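Green, Apparently

October 10, 2019

I have been thinking about dark green for four months, which is longer than I thought about my degree. It started in June, when we got the keys to the house in Bridesdale and I announced, with the confidence of somebody who has never painted a ceiling, that I would be choosing the colours.

Dark green was the first and only idea. I saved a great many bathrooms.

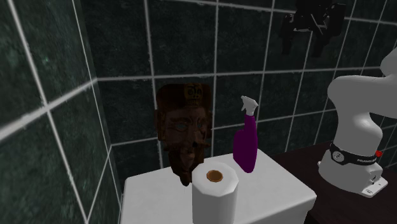
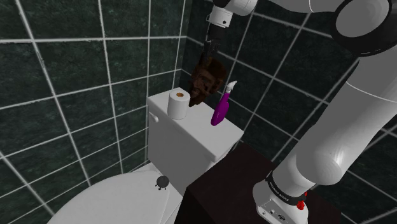
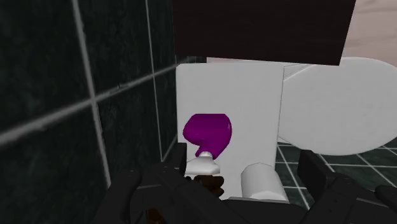
Dark green tiles, pale grout.

The bathroom is staying as it was, by the way, on grounds of money. Tiles cost what tiles cost. Paint, I reasoned, is cheap, and so the green would go in the front room, where visitors could be impressed by it before asking to sit down.

I would like to have a word with whoever names paint. I don't object to whimsy. I object to whimsy when I'm standing in a shop with a queue behind me, having to say it out loud. The chart I brought home had 351 colours on it, and I read it in bed like a novel with no plot and a very large cast. The greens alone took up a fold and a half. One was called Marar, which means nothing to me in any language I've tried. Next to it was Gasau, which I'm fairly sure was the same colour on a wetter afternoon. I held them both up to the window. I held them up to the lamp. I held them against my own face in the hall mirror for reasons I can't reconstruct, and looked unwell in each.

So I bought tester pots. Everyone says to buy tester pots. They are sold as the sensible option, the thing you do so as not to waste money, and I bought nine of them.

You are supposed to paint your samples on sheets of card and move them round the room. I painted mine straight on the wall, in squares, above the radiator, and by teatime I had what looked like the flag of a damp and quarrelsome nation. The instructions say to live with them for a few days. We lived with them until September. A wall covered in squares stops being a decision after a while and turns into decor. People came round and said they liked it, what a brave idea, and I nodded as if it had been one.

The trouble with dark green is that it's only green when it feels like it. In the morning Marar was a proper, leafy, library sort of colour and I'd go to work pleased with myself. By four o'clock it was black. Gasau went the other way and turned slightly blue after dark, like somebody telling a joke at a funeral. There was a third one I was fond of that looked wonderful at all hours, and when I went back for it I learned that it came from the exterior range and was meant for sheds. I did ask if it mattered. The man gave me a look I've since seen on dentists.

Then there's the price. I had settled on Marar, in the Ruvum range, on the strength of a chart and a very small pot, and had not looked at what a big pot would cost. It was 65 pounds. For paint! I walked up and down the aisle for a bit. I looked at the own-brand magnolia, stacked up by the door like sandbags, and understood for the first time why every rented flat I ever lived in was the colour of a plaster. Then I bought the Ruvum, and a roller, and some of that blue tape, and carried it all home on the bus with the tin on my lap.

It needed three coats. The tin says two. The third was to cover the squares, which had left ridges round their edges and could be seen through everything I put over them. You can still see them now if the lamp is on and you know where to look, and I always know where to look. I could have sanded them back first. I read that afterwards, on the same leaflet that told me to use card.

My mother's view is that it's very dark. My neighbour's view is that it will be cosy in winter, delivered in the voice people use about small hotels. I like it. I sit in there of an evening with my tea and it's like being inside a hedge, which I find I don't mind at all.

There's a fair bit left in the tin, enough for the alcove, and I've been looking at the alcove. I've also been looking at the skirting boards, which were white when we moved in and next to all that green have gone the colour of old teeth. The chart is back on the bedside table. There are 20 whites on it, and I've got as far as the fourth.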